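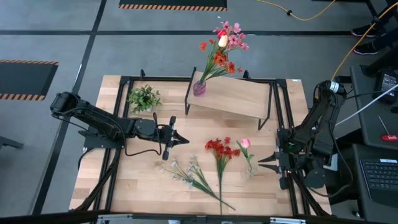 Most arrangements fail at the neck of the vase, according to one reader from Nemthorpe, who wrote to us after our April piece on artificial stems and asked why her tulips always lean to one side. She had bought good flowers, she said, and a good vase, and the result still looked like a bunch put down in a hurry.

Her diagnosis is sound. A fresh stem takes up water, gains weight and settles. An artificial stem stays where its wire puts it. If the opening is much wider than the stem, the stem falls against the rim and stops there, at whatever angle the geometry allows.

Fitting the vase to the stem

For a single tulip, choose a small vase with a narrow opening. Clear glass is the least forgiving choice, as the whole stalk can be seen down to the cut end. Trim that end square with wire cutters and push any exposed core back into the sleeve.

A bouquet needs the opposite treatment. Several stems in one opening brace each other, and the order in which they go in decides the shape. Put the tallest cluster in first, set the cream or pale bloom near the middle, and finish with a loose spray low down to cover the rim. Pink glass suits pink and orange-red flowers. It also hides the crossing of the stalks better than clear glass does.

Weight matters once the flowers are tall. The Pliltine bud vase we used for our trials weighs 217 grams and tipped under a full bouquet when the table was knocked. Adding glass beads to a depth of 4 centimetres stopped this.

Laying out

Lay the spare stems flat on the table before starting, with the blooms pointing away from you. White sprays and red stems should be kept apart, because small side shoots hook into one another and pull off their collars. Straighten each stalk by drawing it between finger and thumb. Bends made in the packaging usually come out in two or three passes. A Linik stem has a softer wire than most and will take a new curve easily, though it also loses it easily.

Heights

A raised shelf at the back of a table lets a short vase carry the tall bouquet while the single stem stands lower and further forward. A small green plant at the opposite corner fills the low space without competing for colour. Check that the shelf is level. Even a slight slope will show in a tall arrangement, and felt pads under the lower legs are the usual cure.

Cleaning

Dust with a soft brush, working from the bloom down. The Saber brush sold for camera lenses is adequate. Washing is best left to once a year, in cool water, with the stems hung head down to dry.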